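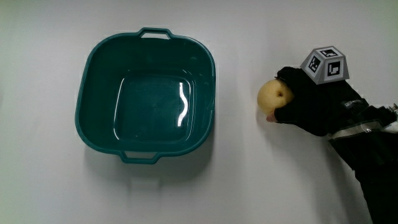 Open day at Delora, quick notes

Went over on 9/15/20, straight from work, so excuse the state of these notes. Wanted to see how they handle fruit before it gets boxed. Parking was fine. Sign-in slow.

First stop was the fruit table. White top, very clean, one teal basin with a handle on each side. Everything goes by the piece — no tipping, no pouring. Round yellow pears, the Asian kind, pale and a bit speckled. They bruise if you look at them wrong. I lost 6 in one grocery bag back in May, so I paid attention.

Liked the basin more than I expected to. Rounded corners, thick smooth rim, nothing sharp for the skin to catch on. Square-ish and wide open at the top so you can get in from any side. I have a Hando tub at home with a seam down the inside and it scrapes everything. Might swap it.

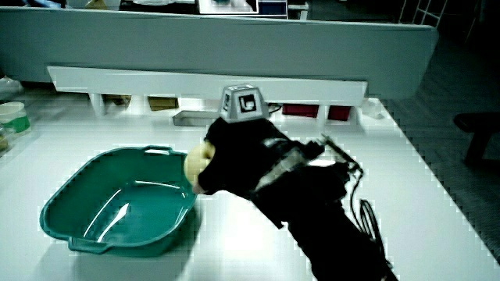 Asked what size basin they reccomend for a home kitchen. Answer was go wide, go shallow, never stack pears more than 2 deep. Also wash the tub between batches, wich I never do.

Next room was packing. Paper liners from Trình, 200 to a sleeve, nice and soft. Took 3 sleeves home, they were selling them at the door. Nirnex had a stand with crates but there was a line and I skipped it.

Tasting at the end. Pears cold, crisp, not too sweet. Coffee was weak. Would go again — earlier in the day though, the last group got rushed through the cold room and I hardly saw it.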